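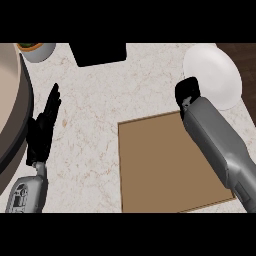

I bought Caron to save myself from tape measures. It's a setup package for two-armed robot cells: you build the cell on screen, bring the arms up in simulation, check that everything reaches what it ought to reach, and then push the whole arrangement down to the real machine. The brochure says you can do this in an afternoon. I have now lived with it for seven weeks, and I have opinions about the word "afternoon." The stock kitchen layout is where everyone starts, and it's a handsome one, with veined marble that costs more per square foot than my actual cell did. I do all my reach checks there from the same sort of pose, the left hand upright next to the big bowl with its fingers together and the right arm stretched out toward the white plate. If the arms come up looking like that, I get on with my day. If they don't, I get a coffee first.

Some background on what I needed. Our cell is two arms on a fixed stand in front of a counter, handling dishes and boxes and whatever else gets put on it. It had been moved twice and re-bolted both times, and the offsets in the controller had turned into folklore. Blandine Fleury, who had the job before me, left a notebook with two pages on the left shoulder and a drawing of a sad face. I wanted one place to store the real numbers, and a way to find out about a bad one before an arm found the counter.

Installation

The installer takes 14 minutes and asks for your license key twice, I suppose in case you've had second thoughts. After that you choose your arms from a list, choose what goes on the end of each, and place the base. Placing the base is pleasant. You drag it, it snaps to the floor, you type in the corrections. Choosing what goes on each wrist is less pleasant, as the two sides are configured in separate windows that look the same and have no label saying which is which. I have set up the left side very carefully on the right side. I've done it more than once.

My advice is to set an obviously silly value on one wrist, look at which arm goes strange, and then undo it. Clotilde Hoarau at Sodutbridge taught me that over the phone, in the tone of a person who's had this call before.

Joint zeros

For me this is the part worth paying for. Caron walks each joint to its reference mark, shows you the simulated arm beside the reading from the real one, and lets you nudge until they agree. Seven joints per side, one screen each. It remembers where you stopped, so you can break for lunch between the elbow and the forearm and come back to the right page. The old way was a spreadsheet and a flashlight.

It found an error on our left shoulder straight away. I'd like to say I was surprised, but see the sad face.

The nudge buttons are too small and too close together. Plus and minus sit side by side with the save button tucked under them, and whoever arranged that has never worn gloves. There's a keyboard shortcut. It's documented in the release notes of an earlier version.

Reach and collision checks

You put objects on the counter, ask for a pose, and Caron tells you whether the arm can get there and what it would hit on the way. With rounded stuff like bowls and plates it's very good. Rims count, which matters when a wrist has to come down past one. I trust it with tall things too.

Flat things are where it gets odd. Anything lying on the counter with a thin raised lip, like the brown board in the stock layout, is treated as a plain slab unless you switch on detailed shapes. With detailed shapes on, a check that used to be instant takes 60 seconds, during which the program gives you no sign of life at all. The first time, I assumed it had crashed and killed it. The second time, also.

I've settled into running the quick check while I move things around and the slow one just before I send anything to the machine. Your patience may be greater than mine.

Sending it to the real cell

There's a button. It has a confirmation box, then another confirmation box, and then a box telling you that you confirmed. I complain about everything, but I have no complaint here. Ours went over cleanly, the arms came up slowly at the reduced speed I'd asked for, and I stood with my hand on the stop the entire time looking, I'm told, like a man waiting for toast.

The transfer leaves your old settings alone and stores them as a dated backup. Please open the backup folder now and then and delete some. It doesn't do that for you, and the controller gets sulky when it's full.

Looking after it

Caron includes a maintenance page with reminders for checking bolts, cables and gripper pads. You set the intervals yourself. It comes with none filled in, so on day one it informs you cheerfully that nothing is due, and it'll go on saying so until the stand falls over. Ours are set as follows, for what they're worth:

Base bolts: every 7 days, more often if you've moved anything
Wrist cables: every 14 days, with the arm raised
Joint zero recheck: every 60 days, and after any bump you'd rather not discuss

The reminder can be snoozed four times. I would have given me two.

Support

Email gets an answer the next working day, written by a person. The forum is mostly Léonie Maillard answering questions, patiently, under a profile picture of a cable tie. Her post on matching the simulated wrist to a real one after a gripper swap is better than the manual's chapter, and it's shorter.

Compared with Kivilby

I used Kivilby before this. It's cheaper, the windows have labels, and its flat objects behave themselves. It also has no joint zero tool, so you're back to the flashlight. If your stand never moves and your shoulders are honest, Kivilby is plenty, and you can spend the difference on marble.

Verdict

Four out of five. I'd take off another half for the wrist windows, but the left shoulder has been right ever since, and I've grown fond of it. I've asked for labels. The reply said they're planned for the next version, so I've put a sticky note on the monitor in the meantime, with an L on it. It's on the left, as far as I know.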